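Lista de revisión con comentarios: sala de cribado respiratorio Trovamden
Revisa: Ruth Ayala. Acompaña: Wilson Cabrera

1. Espirómetro calibrado antes del primer paciente: SÍ
Lectura de 98 sobre 100 con la jeringa, dentro del margen. ¡Qué gusto ver el registro al día y con letra legible!

2. Boquillas y filtros de un solo uso: SÍ
Quedan 132 boquillas. Gladys ya ha pedido más para agosto.

3. Etiquetado de muestras de esputo: SÍ, con observación
Doble identificador en todas (¡bravo!), pero en dos volantes falta la hora de recogida. Anatomía patológica la necesita, así que hay que completarla antes del envío.

4. Superficies y recipientes: SÍ
Tapas en buen estado y desinfectante con fecha de apertura. El cambio de producto a Prundier ha sido un acierto, huele mucho menos y el personal está encantado.
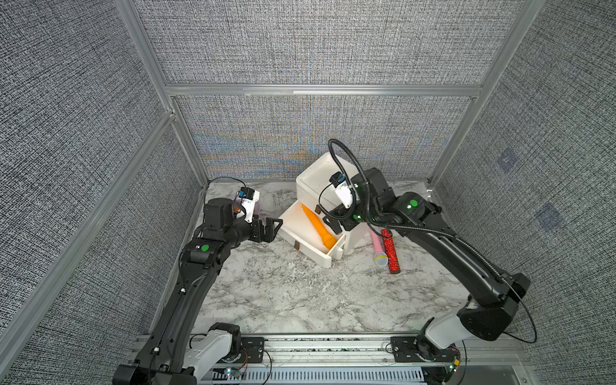

5. Historia de exposición al amianto: PARCIAL
El cuestionario nuevo me entusiasma: pregunta por oficios, años y también por la ropa de trabajo que se lavaba en casa. De 100 fichas revisadas, 80 lo traen completo. Las demás, a repasar por teléfono.

6. Oxígeno y carro de paradas: SÍ
Precinto intacto, manómetro correcto.

7. Salida de emergencia despejada: NO
Había un perchero delante. Wilson lo retiró en el momento.

Próxima revisión: agosto, con Chaltu Habte.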